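회사 소개 | Dusance

Dusance는 의류 정리와 접기 절차를 표준화하여 가정과 소규모 숙박시설에 제공하는 회사이다. 업무 범위는 세탁이 끝난 의류의 분류, 펼침, 접기, 수납 위치 지정까지이며 세탁과 수선은 포함하지 않는다. 본사는 Lenstead에 있고, 교육실과 자료실을 같은 층에서 운영한다.

작업 기준

모든 절차는 전용 작업대를 전제로 하지 않는다. 고객의 집에서 실제로 쓸 수 있는 가장 넓은 평면은 대개 침대이므로, 기준서 역시 침대 위 작업을 기본 조건으로 둔다. 침구를 걷지 않고 그 위에 돗자리를 깐 상태도 허용한다. 줄무늬가 촘촘한 돗자리는 밑단의 기울기를 눈으로 확인하기에 편하다.

긴소매 상의는 다음 순서로 처리한다.
1. 목둘레를 위쪽으로 두고 몸판을 펼친다.
2. 소매를 몸판에서 떼어 좌우로 놓는다.
3. 어깨 솔기 부근의 접힘을 편다.
4. 가슴 쪽 주름을 손바닥으로 민다.
5. 밑단을 수평으로 맞춘 뒤 소매부터 접는다. 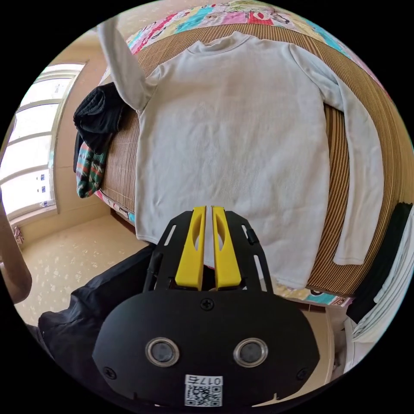

접는 폭은 수납장 안치수에서 정한다. 기준서에는 폭 규격이 12종 있으며, 서랍형과 선반형을 따로 구분한다. 세워 넣는 서랍에서는 접은 높이가 서랍 깊이를 넘지 않아야 하고, 선반에서는 목둘레가 안쪽을 향하지 않도록 한다. 목이 짧게 올라온 상의는 목 부분을 꺾지 않는다.

분류 체계

품목 코드는 현재 47개이다. 코드는 소재가 아니라 두께와 복원성에 따라 부여한다. 같은 흰색 상의라도 얇은 것과 맨투맨은 코드가 다르고, 누빔 처리된 겉옷은 별도 계열로 둔다. 충전재가 든 옷은 압축 보관을 권하지 않으며, 접을 때는 누빔선을 따라 꺾는다. 가장자리에 털이 달린 옷은 털이 바깥쪽에 오도록 놓고 다른 옷을 위에 올리지 않는다.

두꺼운 겉옷과 상의가 한 침대에 섞여 있을 때는 겉옷을 먼저 한쪽으로 옮겨 작업면을 확보한다. 상의는 그다음에 한 벌씩 편다. 목둘레 방향이 제각각인 옷은 접기 전에 돌려 맞춘다.

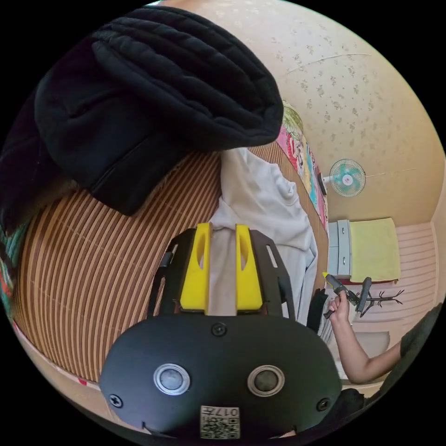
읽는 시간 4분

교육 과정

교육은 기초 과정과 현장 과정으로 나뉜다. 기초 과정에서는 상의, 하의, 침구를 다루고, 현장 과정에서는 겉옷과 계절 교체를 다룬다. 교재는 Heffernan 편집실에서 제작하며 매년 1월에 개정판을 배포한다. 개정 내역은 교재 마지막 장에 표로 싣는다.

기록 관리

현장별 작업 기록은 Batolport에 보관한다. Batolport는 당사가 직접 운영하는 문서 보관 시스템으로, 품목 코드, 접기 규격, 수납 위치를 한 건으로 묶어 저장한다. 현재 등록된 기록은 2988건이다. 고객은 자신의 기록을 열람하거나 삭제를 요청할 수 있다.

문의

방문 작업, 교육 신청, 기준서 구입은 Lenstead 본사에서 접수한다. 기준서 인쇄본은 1000부 한정이며 재고가 없을 때는 전자 문서로 대신 제공한다.

최종 수정: 4월 14일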